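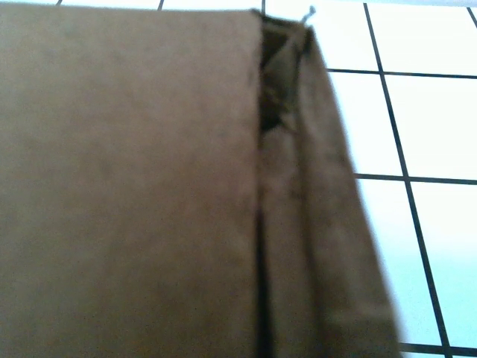
How well do plain cardboard moving boxes hold up if you fold them flat and use them again?

Better than the price suggests, as long as you leave the flaps alone and don't let them sit in the damp. I've had mine since April and they've now done two moves and a lot of shed clearing.

Quick review then, kettle's on and I've still got half a kitchen to unpack. These are the Tudard boxes, the medium ones, sold flat in a bundle. Brown corrugated, no print on them at all. I like that — you can write what you want on the side and there's no logo in the way. Marker takes well. Biro doesn't, don't bother.

Putting them together. Easy. Open out, fold the short flaps, fold the long flaps, tape. First few were stiff and I got the flaps in the wrong order on one and had to start again. After that no trouble. The crease lines are in the right place, which sounds like nothing but the Koro ones I had before folded wherever they felt like it and the tops never met.

Strength. Books are the test, arent they. Filled one to the top with cookbooks and the bottom held, with one strip of tape down the middle. Would use two strips next time. Ekua Korletey from downstairs took the other end and said it felt fine, though she also said never again. Pans and plates, fine. Wouldn't put the sewing machine in one.

Folding them back down is where it gets fiddly. The side flaps want to bend back on themselves and they don't always lie flat, so the pile ends up thicker than when it arrived. Push the creases the way they already go, don't force them. If you rip the tape off fast you take the top layer of paper with it. Cut it instead — small knife, go slowly. I tore 2 before I learned that.

Storage: mine stand on end beside the wardrobe. Had them in the shed for a week and the bottom ones went soft. Back indoors now. Shireen Shezi swears by wrapping hers in an old shower curtain, which I havent tried.

Tape isn't included. Annoying. Mine was Bava tape, bit noisy, sticks properly.

No handles either. You get used to it but on stairs you do notice, and I'd pay a bit more for cut-out ones.

Delivery came on the Tuesday as promised, outer wrap split at one corner but the boxes themselfs were all right.

Would buy again for a move. For long term storage get plastic tubs.

3 stars out of 5, would be 4 with handles.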